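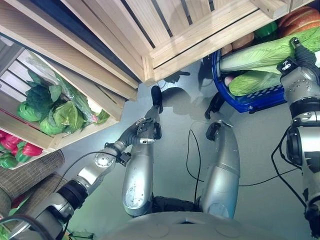
**Produce robot trial halted after grip fault, Stamdale market says**

STAMDALE — A humanoid robot being tried out in the produce section at Catacutan Market has been pulled off the job after its right hand failed to let go of a head of napa cabbage and the arm kept moving toward the aisle. No one was hurt. The store says the trial is stopped until the cause is known, and that could take until October.

The fault happened a little before 6 a.m., ahead of opening. Two night stockers were in the building, plus one technician from Sonivel, the company that supplies and maintains the machine. No shoppers.

According to a short incident note put up by the employee entrance, the robot had been moving napa cabbages out of a crate and was told to release one over the display. The hand stayed closed. The control software logged it as open anyway and went to the next step, which was to swing the arm back for another cabbage. The one it was still holding hit the edge of a shelf and a display of squash got knocked to the floor.

The technician hit the wireless stop. It took two presses.

That second part is what has the store most concerned, said Tùng Tăng, who manages produce at Catacutan and wrote the note.

"A dropped squash I can live with, we drop squash every day," Tăng said. "The button is a different thing. You press it, it stops. I don't want to be standing there pressing it again."

Sonivel confirmed the stop was delayed but disputes that the first press did nothing. Uwe Harms, the company's field service lead, said the first signal was recieved and the robot began what he called a controlled stop, where the arms slow down before power to the joints is cut. The second press came while that was still going on.

"From outside it looks like it is ignoring you," Harms said by phone. "It was slowing down. But I understand that is not a great answer for the person next to it, and we are going to shorten that time."

He would not say how long the stop took. The store's note doesn't say either.

On the hand itself, Harms said early checks point to a worn tendon in one of the fingers, which left the finger bent after the motor had already run back to its open position. The sensor that reports the hand as open is on the motor side. So the software saw an open hand. A second sensor at the fingertip should have caught it — that one had been switched off two shifts earlier, after damp leaves kept setting off false readings and stopping the work.

Who switched it off, and whether the store was told, is still being argued over. Tăng said he found out after the fault. Harms said it was in the shift log.

The hand had done 3000 grasps since it was last serviced, per Sonivel. The company had set 80 percent of the finger's rated life as the point for a swap and the hand was under that. Harms said the number came from tests with boxed goods. Cabbages are heavier and rounder and the fingers work harder on them, so the interval will be cut for produce, he said. By how much is not decided.

Catacutan started the trial in spring, nights only, with the robot restocking crates and turning heads of cabbage and broccoli so the good side faces out. Staff have reported 13 faults since then, Tăng said. Most were small: a pepper squeezed too hard, a stall in the middle of a reach, a cable that snagged on a basket handle. The cable one led to a rule that baskets on the bottom row get pushed all the way in before the shift starts.

This was the first one logged as a safety matter.

Workers had mixed feelings before it happened and still do. One night stocker, who asked not to be named because she isn't cleared to speak for the store, said she mostly liked having the robot handle the low bins, which are hard on the knees. She said she had gotten used to walking right behind it.

"I won't be doing that now," she said. "There's tape on the floor, we all just stopped looking at it."

The tape marks a line that people are supposed to stay behind while the arms are live. Under new rules the store handed out the next day, anyone crossing it has to call out to the technician first and wait for an answer. The fingertip sensor may not be turned off without a signature from the produce manager. And the stop button gets tested at the start of every shift, with the arm moving, not parked.

Those rules kick in when the trial does, if it does. Sonivel has offered to extend the contract by 30 days at no charge to make up for the lost time. Tăng said the store has not accepted and wants to see the written report first.

The right hand has been taken off and shipped to Sonivel's repair shop in Virnow to be opened up. The rest of the robot is in the back of the store, powered down. Harms said the left hand will be checked for the same wear, and that other customers using the same model of hand have been sent a notice asking them to confirm that fingertip sensing is turned on.

He did not say how many customers that is.

Restocking at Catacutan has gone back to the regular night crew in the mean time. The store opened on time the morning of the fault, with part of the squash display roped off untill about midmorning.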